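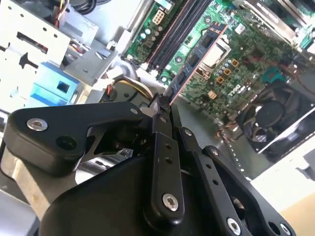
Lindlow, March

3.2 Lost-key calls and the price quoted by phone

Callers locked out of a car ask one question, and it is seldom about the lock. We logged 697 calls to the Cadetau dispatch desk, of which 463 concerned a lost or broken key. The rest were mostly people who wanted a spare, plus a steady trickle hoping for the pizza place whose old number Cadetau had inherited.

Two of us (Idahosa and Szulc) coded each lost-key call for the first price given, the final bill and the excuse offered for the gap. Calls with no bill on file were dropped. Figure 5 plots the two prices against each other; a fair trade would put the points on the diagonal, and a few of them do visit it.

The gap was widest for keys with a chip, where the quote often covered the blank but left out the programming. Drivers seemed to regard a key that would not start the car as an incomplete purchase. Dispatchers disagreed, at length, usually on a Thursday, when the desk was one person short.

Quotes read from the printed price card held up better than those given from memory. Kinnear's earlier survey in Bultetano found the same – though his card had only 3 prices on it, and one was for shoe repair. We return to the card in Section 4.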